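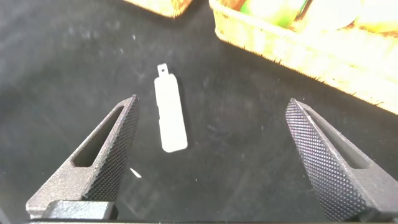
3 min read

A home-built robot arm called Puka is being taught to put groceries and bathroom supplies into the right baskets at Sabatier, the shared workshop in Zurham. The members building it hope to have it clearing a full table without help by September.

Puka began as a garage project and moved into the workshop last winter, when the arm outgrew the bench it was bolted to. Its owners are a small group of Sabatier members who meet in the evenings, usually after 7 p.m., when the saws are shut down and the cleaner of the two rooms is free. Most of them came to the project from woodworking or bike repair and had not built a robot before.

The job they have set for it is simple to describe. Loose household goods are laid out on a black cloth, with two woven baskets behind them. The arm has to pick up each thing and place it in the basket where it belongs. Food and drink go in one, and bathroom and cleaning items go in the other. The group chose the task because it is close to what they would want a machine to do at home, after a shopping trip or at the end of a day with children in the house.

Almost all of the work this spring has gone into the gripper. The current one has two fingers that close toward each other, each with a long slot in its outer side and a fine diamond pattern across the inner face. The pattern was added after smooth fingers let too many things slip. It is the third design the group has tried. The first was too wide to reach between items that lay close together, and the second bent when it squeezed anything heavy.

A small camera rides at the wrist and looks down past the fingers. The software uses that view for the last part of each reach, when the arm is close to the table and a small error decides whether the fingers land on an object or beside it. A wider view of the table helps it choose what to go for next.

The arm learns from people. A member guides it through the task by hand control, the cameras and motors are recorded, and the recordings are used to train the software that later runs the arm on its own. The group has 600 of these recordings so far. Each one uses a different layout, and the objects are swapped often so that the arm does not simply memorize where things were the last time.
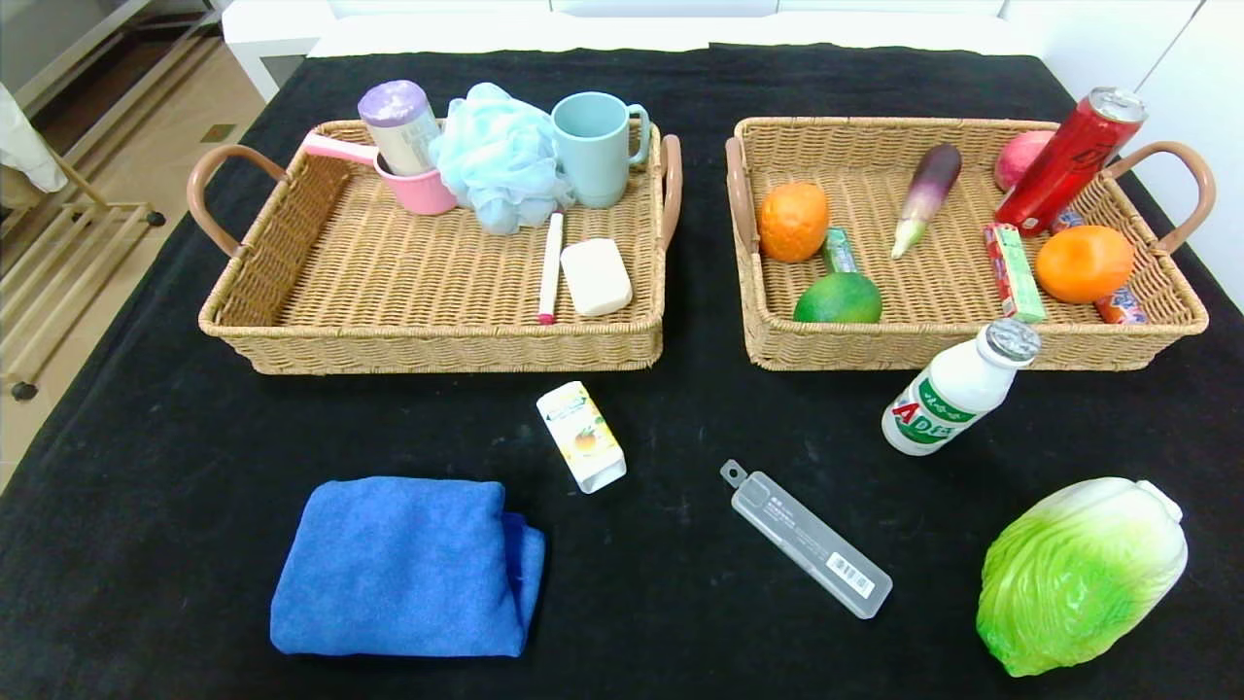
Round items have been the easiest. Oranges and the toy vegetables give the fingers plenty to close on, and a grip that is slightly off center will usually still hold. Drink containers are harder, as they can roll or turn when one finger touches first. A folded towel is a different problem again. The fingers can nearly always get hold of some part of it, but it hangs down when lifted and can drag other things along with it.

Small, flat pieces remain the worst. A thin object lying against the cloth leaves almost no edge for the fingers to catch, and pressing down harder only pushes them into the table. Members are testing a slower approach in which the tips touch the cloth lightly, slide together and then lift. It works on some evenings and fails on others, and they have not yet found out why.

Packaging has also caused trouble. Clear plastic is difficult for the software to pick out, especially under the ceiling lights, and the members have started recording extra sessions with clear cases placed at odd angles. The black cloth was brought in partly to help with this. An earlier white sheet made pale items hard to find and had to be straightened after nearly every run. Lint shows up badly on the black one, and brushing it down is now on the setup sheet.

Baskets were a late change. For the first months the arm dropped things into plain plastic tubs, which had straight sides and stayed where they were put. The group switched to woven baskets after deciding that the tubs made the job too tidy. Handles now get in the way of some reaches, and the arm has to lift higher before it moves across. A knocked basket also shifts, so the software has to find it again before the next drop.

The build has cost almost $2,000 in total. Of that, $600 went to motors and a replacement power supply, most of it bought from Lamement, a parts dealer that gives the workshop a discount on returned stock. The rest covered cameras, a used computer, printing material and wiring. The money came from the members themselves and from a tool sale held in the Sabatier parking lot.

Plans for the finger design will be posted on the workshop's website once the mounting base has been redrawn. The present base is blocky and takes longer to print than the fingers do, and the group wants a version that can be changed without removing the wrist camera. They also plan to publish the control software, though the recordings will stay private for now.

The next step is to run the arm beside a basket that is already full. Up to now, many sessions have started with both baskets holding only a few things. When they fill up, a new item can sit on top of the others and roll back out onto the table, and Puka does not yet know to check for that.

Sabatier members who would like to take a turn guiding the arm can sign up on the sheet by the front door. No experience is needed, and each turn lasts long enough to clear the table once. Visitors can watch on the workshop's open evening, from 6 to 9 p.m., but are asked to stay behind the tape while the motors are on.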